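**Presupuesto para pinzas de mano: ¿dos completas o una con repuestos?**

**umbral_7**
Tenemos que cerrar la compra en febrero. Opción A: dos pinzas Lanz completas. Opción B: una Lanz, 10 juegos de almohadillas y un trípode. La tarea es recoger fruta suelta y dejarla en un plato. Objetivo: 160 episodios por turno.

**ferrita**
B. Lo que se gasta es la almohadilla. En Estico cambiamos el juego cada 80 horas y el resto de la pinza sigue igual.

**k_torno**
No estoy de acuerdo. Con una sola unidad, un pivote con holgura para el turno entero. El repuesto de articulación de Umura tarda semanas - y no lo venden suelto.

**ferrita**
Umura sí lo vende suelto, en el catálogo Tancombe. 231 euros el kit, portes aparte.

**k_torno**
Ese kit es para el modelo anterior. El paso del eje no coincide.

**umbral_7**
Confirmo lo del eje, lo he preguntado. Añado un dato: usamos diámetros muy distintos, desde mandarina pequeña hasta naranja grande, en el mismo montaje y sobre manta. 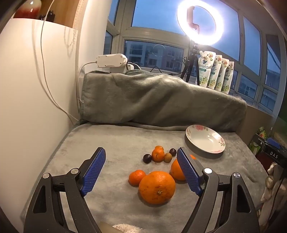

Con esa mezcla me preocupa más la apertura útil que el desgaste. Si la naranja grande obliga a trabajar cerca del tope, las articulaciones sufren y la opción B se queda corta.

**ferrita**
Entonces mide la apertura antes de pedir nada. Y deja el trípode fuera, es otra partida.

**k_torno**
En eso coincido. Yo pediría A con dos juegos de almohadillas.

**umbral_7**
Pido oferta de las dos variantes sin trípode. Pondré los precios en este hilo.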